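Kitchen Tips: Getting a Counter Ready for a Two-Arm Helper

Posted by Comfort Baidoo, 26 Dec 2024

The Flarkow Vedo kit went on sale to home buyers this fall, and I have had the two-arm version on trial for 9 weeks. These tips are for people who have one on order, or who are using the Vedo planning software to try out a counter layout before they buy. Most of them cost nothing.

Clear more space than you think you need. The arms work best when each one has its own patch of counter. I keep the plate on one side and the cutting board on the other, with bare counter left over for setting things down. Move the toaster, the knife block and the fruit bowl before you start a job.

Use a heavy board. A thin plastic board slides when an arm presses down on food. Mine is thick wood and stays put. If yours moves, lay a damp dish towel under it, folded flat so the board doesn't rock.

Pick plates with a wide rim. White or plain ones are fine. Deep bowls are harder, and tall glasses are not worth the trouble. I stopped asking for them after the first week.

Dry the food first. Pat fish and meat with a paper towel on both sides. Wet fish slips out of the fingers, and then you are wiping down the counter and starting over. Patties hold together better after 5 minutes in the freezer.

Keep raw and cooked apart. Give raw fish or meat to one arm and anything ready to eat to the other, and stay with that for the whole meal. In the app this is under Jobs, then Zones. The setting does not carry over when you start a new menu – check it every time.

Wash the fingers after every meal. The black covers on my set pull off toward you. Hand wash with dish soap and a bottle brush, rinse, and let them dry on a rack overnight. A spare pair from Ashour fits, though the left one was tight until I had used it a few times. 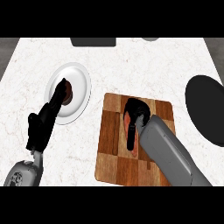

Can I leave the arms to finish while I'm in another room?
Stay in the kitchen. The arms stop when they meet something hard, but they won't notice a dropped piece of food or a cat on the counter, and the stop button is only useful if you can reach it.

Price and what you get. The kit is $600 a month to lease, plus a $200 setup visit. Thibault Maillard did mine and was done before lunch. He marked the clamp positions with tape, and I left the tape on. The Pillura care plan is extra, and I would skip it until the new terms come out in January.

Worth it? For a household that cooks most nights and has the counter space, I would say so. In a small kitchen you will spend too much time moving things out of the way. Slow jobs are still slow – plating dinner for two takes longer than doing it by hand.

Next week: cleaning stone counters without leaving streaks.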